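Visits > Factories and Workshops > Open Day at Hornik

Search visits, museums, trains

The open day at Hornik ran from nine in the morning until three, and by half past ten something had gone wrong with the automation. I mention it early so that nobody reads through the bit about the sausage rolls wondering when the trouble starts.

I go to a lot of these. My brother-in-law collects lighthouses and I collect other people's workplaces, and of the two of us I get rained on less. Hornik had been on my list since they moved into the old cannery building, and when they put up a notice in June saying the public could come through in groups of six, I was on the website before the kettle had boiled. The form asked for my shoe size. I put it down to thoroughness. They lend you toecaps for the last part of the tour, big yellow plastic ones that strap over your own shoes, and mine were two sizes up from what I'd written on the form.

You come in through the loading side. There's a trestle with name stickers, a bowl of mints and a safety video, which runs four minutes and has been filmed by somebody with a great fondness for fire doors. Our guide was Rodel Dizon, who has been with the place since it was a shed and a kettle. He had the good guide's habit of walking backwards without hitting things, and he told us at the start that he would answer any question except what it all cost. A man in a bucket hat asked what it all cost.

What Hornik does, in everyday words, is teach machines to tidy. Their customers run warehouses, hotels and the back rooms of shops, and what those customers want is something that will pick up an object from where it shouldn't be and put it where it should. The old way was to write down every move. The way they do it now is to have a person do the job over and over while holding a pair of grippers, one in each hand, and record the lot. The machine learns from the recordings. Rodel called each go a "take", and said the standing order for one chore was 400 takes before anyone bothered looking at the results.

I asked whether the people got bored. He said yes, in the tone of a man who has been asked to confirm that water runs downhill.

The first stop was the racking hall, where the finished product lives. This is a tall arm on a rail, called the Stemum, and it goes up and down in front of a wall of bins, taking parcels out and putting them on a belt. It's quicker than I'd expected and a lot quieter. There is a yellow line on the floor, a waist-high fence behind the line, and a light beam across the one gap in the fence. Break the beam and everything stops. Rodel showed us this by sticking his clipboard through. Everything stopped. We made the noise people make at fireworks. He reset it with a key from his belt, the arm thought things over for a moment, and off it went.

Remember the key. I didn't pay it enough attention at the time.

The second stop was the practice rooms, and for me these were the best part of the morning. I like a domestic corner in an industrial building. You walk down a corridor that smells of floor paint and there's a bit of somebody's study or kitchen, with all the small stuff on it that has to be put straight, messed up and put straight again. The recording crew keep at it while visitors come through, and we were asked to stay back and not offer advice. The bucket hat offered advice.
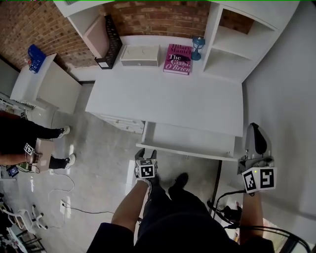 It's slow work to watch. There's a rhythm to it, though, and after five minutes you find yourself holding your breath on behalf of a person reaching for a small object. Rodel explained that the black-and-white tags are how the system keeps track of where each hand is. If a tag gets covered up, the recording goes wobbly and the take is binned. He said it with some feeling. They had binned a whole afternoon once over a cardigan sleeve.

A woman in our group wanted to know why they didn't use a tidier building. Rodel said that the customers' buildings weren't tidy either, and that a machine brought up in perfect surroundings was no good to anybody who owned cables. I've thought about that since, mostly while looking at my own study.

Then back to the racking hall, because there was a second demonstration at half past ten and we were meant to see the Stemum pack a full order. This is where it happened.

The order was number 3351, which I know because it was on a large screen over the belt and stayed there for the next hour and ten minutes. It was a mixed lot: boxed light bulbs, a bag of cushion stuffing and several tins. The arm got the bulbs. It got the first tin. It reached for the second tin, closed its fingers, lifted, and the tin stayed exactly where it was. The arm carried on as if it had it. It swung over to the belt, opened its fingers with great care and put down nothing at all. The screen gave this a green tick.

We laughed, and Rodel laughed too, though a bit less. The arm went back for what it believed was the third tin. Now the count was out by one, and from what I was told afterwards, the arm picks its height partly from where it thinks the stack has got to. It came down low. It hit the rim of the bin with a bang I felt in my borrowed toecaps, the bin jumped forward on its shelf, and a tin came over the fence.

It wasn't a dramatic flight. The tin cleared the top rail, dropped on the visitors' side, rolled across the yellow line and came to rest against the foot of a folding chair. No one was sitting on the chair. But a person could have been, and the fence that had looked so sensible at ten o'clock now looked like something you'd put around a vegetable patch.

Here's the part that bothered me more than the tin. The arm didn't stop. The light beam guards the gap, and nothing had gone through the gap, so as far as the safety system was concerned it was a lovely morning. The arm started up again towards the bin, which was by now hanging a good way off its shelf. Rodel said a short word, moved a good deal faster than I'd have guessed, and hit the red button on the post. That did stop it.

So full marks to the red button. Fewer to its location, which was on the far side of the fence post from where the public stood, and behind a pull-up banner that read WELCOME TO HORNIK. He'd had to reach round the banner. It fell over.

We were moved back to the trestle and the mints. There was tea. The sausage rolls came out early, clearly as a calming measure, and they were very good, with fennel in them. I had three. Two people from upstairs went past at that pace which isn't running, and a laminated sign saying DEMONSTRATION PAUSED was put up, which told me it had been laminated in advance.

To Hornik's credit, they didn't pretend. I've been on tours where a thing has visibly caught fire and the guide has carried on about export markets. Rodel came back after a while and told us what they knew. The fingertips on the Stemum are rubber pads made by a firm called Plelletti, and one had worn smooth. A smooth pad will still grip cardboard and will slide straight off a tin. There's a sensor in the wrist, a Hägglund, that's supposed to feel the weight of whatever has been picked up, and it had been reporting no weight quite correctly. The trouble was that somebody had told the program to ignore small weights, on account of the cushion stuffing, which is so light that the arm kept thinking it had dropped it. They'd set the limit too generously and a missing tin fitted inside it.

I found this oddly cheering. Everything in the chain had done what it was asked. A person had made one fair decision about cushions, and some weeks later a tin went over a fence.

The pad was due to be changed at the end of the week. It had done over 6000 picks, Rodel said, and the bucket hat asked what a pad cost, and this time he was told. They're cheap.

What they were going to do about it was less settled when I left. The fence will go up, everyone agreed on that, and there was talk of mesh. The banner was already in a cupboard. I asked whether the arm ought to stop by itself after hitting something that hard, and Rodel said yes, it ought, and wrote that on his clipboard, though I suspect it was on there already. There was also the matter of the reset key. The arm can only be started again by someone holding it, and his had come off his belt when he lunged for the button. Three grown adults were looking under the racking with a torch when our group handed its toecaps in.

The Stemum didn't run again that day. The afternoon groups got a longer stay in the practice rooms, and if they missed the racking hall I think they had the better half of it anyway.

Some practical notes. Parking is along the river side and the ticket machine takes coins only. The toilets are up a flight of stairs, but there's an accessible one by the loading door if you ask. Children need to be ten or older, and the video will frighten them about fire doors. Tea is free, and the sausage rolls are by donation. Wear proper shoes and put down your real size, for all the good it'll do you.

I wrote to them afterwards to ask about the key. It was in the bin with the tins.

14 comments
Shared 22 times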